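Power Systems Laboratory
Handout 6: Protection and Islanding in Distribution Feeders
Instructor: Flurina Gisler
Revised January 4, 2024

1. Scope

This handout accompanies the two lectures on feeder protection. It assumes that students have completed the exercises on symmetrical components and can compute fault currents for a radial feeder by hand. Transmission-level protection is treated in a later unit.

2. Radial feeders and the overcurrent relay

A traditional distribution feeder is supplied from one end. Fault current flows in one direction, from the substation toward the fault, and its magnitude falls as the distance from the substation grows. An inverse-time overcurrent relay makes use of this fact. The larger the measured current, the sooner the relay operates. Relays nearer the substation are given a longer time setting so that the device closest to the fault on the supply side clears it first.

The margin between two successive relays must cover the breaker opening time, the relay overshoot, and a safety allowance. Students should state each of these terms separately in their reports. A single combined figure will not receive full credit.

3. Effect of distributed generation

When a solar plant or a battery is connected along the feeder, the assumption of a single source no longer holds. Two effects should be distinguished.

Blinding occurs when a generator downstream of the relay supplies part of the fault current. The current seen at the substation is reduced, and the relay may operate late or fail to operate.

Sympathetic tripping occurs when a generator on a healthy feeder contributes current to a fault on a neighboring one. The healthy feeder's relay may then open without need, unless it is equipped with a directional element.

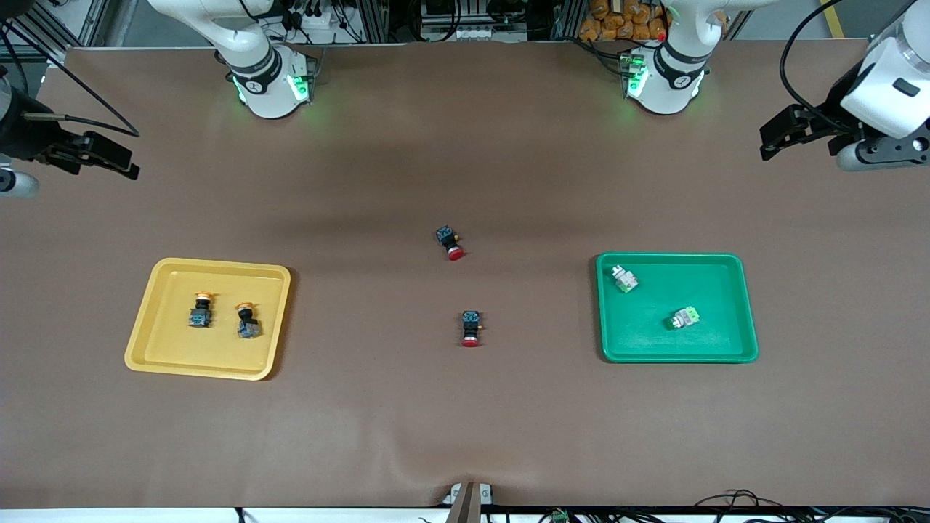
Two-armed robot at a paper-covered worktop.

4. Islanding

An island forms when part of the network is separated from the utility source but remains energized by local generation. Unintentional islands are a hazard to line crews and may be reconnected out of phase. Passive detection methods monitor voltage, frequency, and rate of change of frequency. They fail when local generation and local load are closely matched, and this region is called the non-detection zone. Active methods introduce a small disturbance and observe the response.

5. Course test feeder

The Dravholm feeder model has 61 buses and 14 protective devices. The peak load is 380 kW at unity power factor. Parameters are listed in the data file distributed by Pankaj Kashyap, who also supervises the computing sessions.

6. Assignment

a. Compute the three-phase fault current at the last bus with no generation connected.
b. Repeat with the generator at bus 32 in service and report the change in current at the substation relay.
c. Propose revised time settings and justify them in no more than one page.

Reports are due before the next laboratory session. Questions on grading should be addressed to Justinas Eglītis.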